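Carpet math

I have been shopping for a replacement for the gray carpet for longer than I'd like to admit, and I have come to distrust nearly everyone who sells flooring. I'm sure they're nice people. I just don't believe them anymore.

It started in May, when I got it into my head that the striped carpet had to go. I had a folder of samples on the kitchen counter and a tape measure in my back pocket for most of a month. The room is 170 square feet once you take out the closet, a number I now know the way other people know their blood type.

The first place I tried was Drernholm, where the showroom is all warm lamps and the salesman told me that stripes "date a room." Compared to what? He pointed me to a plain beige with a name like a dessert and quoted me a price that came to just under 2,000 dollars, installed. When I asked what "installed" included he said "everything," and when I asked whether everything included hauling the old carpet away, he said that was a separate line. So was moving furniture. So was the pad, if I wanted the good one, and he made it very clear what kind of person takes the other one.

Then there was Meesuk, which only sells online and sends you free samples the size of a playing card. I don't know how anyone picks a floor from that. I laid one down by the window and it looked green. I moved it over to the door and it looked brown. The site calls the color Fog. Their reviews are all five stars and all seem to have been written within a day or two of delivery, by people who have not yet spilled anything. I'd like to read the review from year three.

So I started wondering whether the carpet really needed replacing or whether I was just bored with it.
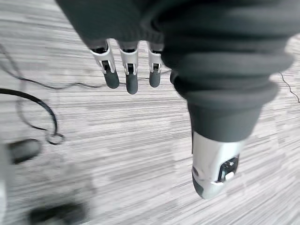

My gripe with stripes has always been that they tell on you. Put a bookcase down a hair off and the lines under it point it out every time you walk in. A plain floor lets you get away with that. On the other hand, I have lived with plain carpet, and plain carpet shows every vacuum track and every footprint, so you are trading one kind of nagging for another. Gray also hides the sort of dirt I produce, mostly dust and pencil shavings. I can't say the same for beige with a dessert name.

Before giving up on it I decided to give it one proper cleaning. A bottle of Bistik carpet foam cost me 8 dollars, and the label promises to "lift deep soil in minutes." I am suspicious of any cleaner that talks in minutes. I tried it on a patch behind the door first, let it sit, blotted, and waited overnight before I would say anything about it, even to myself. In the morning the patch looked a little better than its surroundings. A little! I would not call it lifted. I did the rest of the room anyway, in strips, following the lines, and I will grant the stripes that much — they make it very easy to see where you left off.

Several people had told me to rent a machine. Clident has them by the day, and I went as far as reading the terms, which want a deposit, their own brand of solution, and the thing returned by nine in the morning. I've never understood how a one-day rental ends at nine in the morning. I also suspect that half of the dirty water people love to show off afterward is dye, but I have no proof and won't push it.

The cheaper option from Drernholm, which appeared in my email once I'd stopped calling, was 600 dollars for a remnant of something "similar in feel." Similar to what, it didn't say. Funny how that one never came up under the warm lamps.

Where I've ended up, for now, is keeping the carpet. I shifted the bookcase so it runs true with the lines, which took a good part of an evening and some words I won't type. The dent where it used to stand is still there. The ice cube trick — you let one melt in the dent and then fluff the pile with a fork — did close to nothing, although I've seen it recommended on every home site going. Maybe you need better ice.

I still have the samples. Fog is on the windowsill, looking green.

Contact | Copyright, all rights reserved | Back to top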